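Rultside Firearm Storage By-law

The Rultside Firearm Storage By-law is a municipal by-law on the keeping of rifles and shotguns in rented premises, shared houses and club buildings in the town of Rultside. It was introduced in May by councillor Myung-ja Kwon and came into force after a third reading.

Background

Before the by-law, Rultside relied on general storage rules that did not mention shared buildings. A review by Na-rae Geum, then the town's legal officer, found that tenants and landlords often disagreed over who held the keys to a common gun cabinet. The review recommended that each licence holder have a separate locked compartment.

Provisions

Firearms must be stored unloaded, with ammunition in a different locked container. A cabinet in a shared building must be fixed to a wall or floor. Owners who move house have 30 days to give the town their new storage address. Clubs must keep a register of keys and show it to an inspector on request. Collectors' pieces that cannot be fired are exempt.

Debate

The by-law passed by nine votes to three. Xóchitl Bermúdez, speaking for the Maeng Valley Shooting Club, said the register would repeat paperwork that members already filled in. Su-bin Heo, a tenants' advocate, supported the measure but wanted the notice period shortened. An amendment to exempt farm properties was defeated.

Administration

Inspections are handled by the town's licensing office, which also publishes the approved forms. The office received 27 written submissions during consultation, most of them about the cost of cabinets. 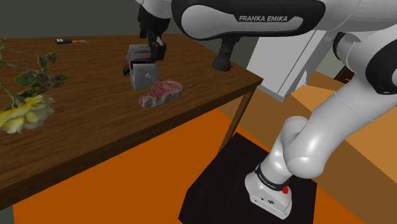

Computer rendering of a Franka Emika robotic arm over a dark wooden table.

See also

Firearm licensing
Municipal by-laws
Safe storage

This page was last edited on 2026-06-12.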